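How to record kitchen demonstrations without fooling yourself

Sheena Shearer

Most guides to collecting robot demonstrations tell you to get more of them. I don't believe it. Our first batch on the Puvar project ran to 2,000 recordings, and when Parveen Biswas went through them we kept 252. The rest taught the policy to dither.

Before you record

Write the task down in one sentence. "Take the lid off, move the buns to the plate" will do. If two operators read it and do different things, rewrite it.

Decide what counts as a failure, and decide it now. After a long afternoon at the controls everyone becomes generous.

Recording

1. Put both arms in the same rest pose.
2. Move the pot and the plate a little between runs. If they never move, you are recording a position and calling it a skill.
3. Start the log, then wait 2 seconds before touching the controls.
4. Lift the lid with one arm and keep hold of it. Bring the other arm in for the buns.
5. Stop the log when the last bun is down. Don't tidy up on tape.

Clear lids deserve extra suspicion. A depth camera may see straight through the glass, so check the raw depth before you trust any grasp on the handle.
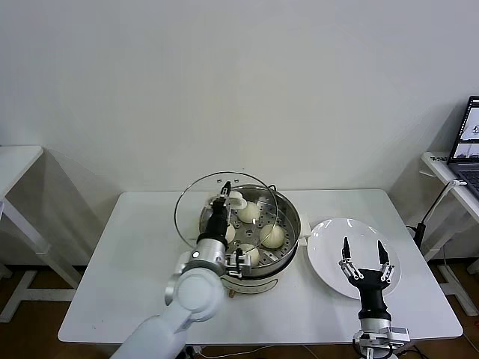
Left gripper holding the lid over the steamer, right gripper open above the plate.

Checking

Replay 14 runs picked at random, at full speed. Look for pauses where the operator was thinking, because the model will copy those too. Bin any run with a second attempt at the lid, unless you are collecting recoveries on purpose, and then keep them in a separate folder.

I have heard the claim that a large enough model sorts out messy data by itself. I'd want to see the failed runs first.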